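给夹爪立规矩这件事，我拖了快两年

上周Léonie Brunet在群里问我，你们组那份操作规范到底写完没有。我说快了快了，然后心虚地把文档翻出来，发现上次修改还停在去年7月。行吧，趁着这两天不用跑Undelham，干脆先在博客上理一遍思路，写顺了再搬回正式文件里去。

先说背景。我们做的是桌面上的抓取，碗碟杯子这一类，数据都是人遥操作录的。最早的规矩只有一页纸，Darren Cheetham写的，大意是开机前检查急停、录之前擦镜头、录完存盘。够用吗？刚开始够用。后来录的人多了，每个人手法都不一样，有人喜欢从上往下夹盘沿，有人喜欢从侧面抄，有人把盘子推到桌边再夹（我就是这一派的！）。到Entwistle那批数据汇总的时候，一共3,106条，Roxana Mosquera花了好多个晚上一条一条看，看完给我发了一长串语音，我到现在都没敢全部听完。

她意见最大的就是桌边这个动作。

盘子这东西扁，平放在桌上的时候，夹爪很难伸到盘沿底下去。让盘沿探出桌边一点，一根手指在上，一根手指在下，活儿一下子就好做了。可是探出去多少算合适？夹爪张多大？从哪个方向进？以前全凭感觉，问三个人能得到四个答案。
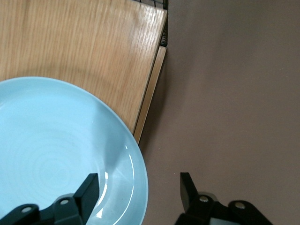 腕部相机的视角：盘沿探出桌边，右边那根手指的背景已经全是地板了。

我现在给新人讲的时候，会让他们先盯着这种画面看一会儿，再去碰手柄。要看的是盘沿有没有落在两根手指中间，张口够不够大。还有反光，釉面的盘子在沿上容易亮出一道弧，刚上手的人会把那道光当成盘边，结果对位就偏了。我自己也干过这种事，还不止一次，唉。

好，说规矩。目前我打算写进去的是这些，顺序有点乱，将就看。

桌边动作单独算一类任务，要单独登记，别跟普通的抓盘子混在一个文件夹里。Clusavia那边的做法是在文件名里加后缀，我嫌麻烦，后来还是照抄了，真香。

盘子的重心必须留在桌面上，探出去的只能是盘沿那一圈。Dinesh Nigam提议干脆定一个毫米数，我不太同意，盘子大小差太多了，定死了反而有人会拿着尺子去摆一个危险的位置。我们俩为这个吵了一顿午饭，最后写成“松手后盘子自己放得稳，轻碰桌子不移位”，由摆盘的人当场试。

下面的地面要清空，线缆不许从那一侧走。地上铺不铺垫子？我以前是不铺的，觉得画面干净。Dorothy Sowerby说陶瓷碎片崩起来可不管你画面干不干净。她说得对，所以新版里改成试夹阶段一律铺垫子，等正式录制再由现场负责人决定撤不撤，撤了就得穿包头鞋、戴护目镜。

对位和闭合要分成两步。先张开，停住，看清楚了再合。有些老手一边靠近一边合，漂亮是漂亮，可新人学不来，出了问题回放也看不出是哪一步歪的。夹爪速度在桌边区域要降到平时的一半，这一条谁来说情都没用，包括我自己。

手不要伸进去扶盘子！盘子要掉就让它掉。我知道人有本能，我也伸过手，被Darren吼得整层楼都听见了。一个盘子的钱我们还是出得起的。

每录满90条停下来检查一次手指和底座上的螺丝。这个数是我拍脑袋定的，以前写的是“定期检查”，结果就是谁也不查。有个明确的数字摆在那里，大家至少会在第91条的时候心虚一下。

失败的也要留着，打上标签，写一句原因。Roxana说Entwistle那批里面有人把夹空的全删了，她想分析都没得分析。删数据需要两个人同意，这条我写得特别粗（加粗的粗）。

还没想好的是换盘子的规则。Dikby那套流程要求每换一种餐具就重新走一遍安全确认，很严谨，也真的很慢，我们试了一个下午，大家的脸色都不太好看。也许可以按形状分组，同组之内换就只查一遍摆放？有经验的朋友麻烦留言教教我，尤其是做过玻璃器皿的。

草稿我今晚发给Léonie，她改完估计又是满屏红字。

2020年3月5日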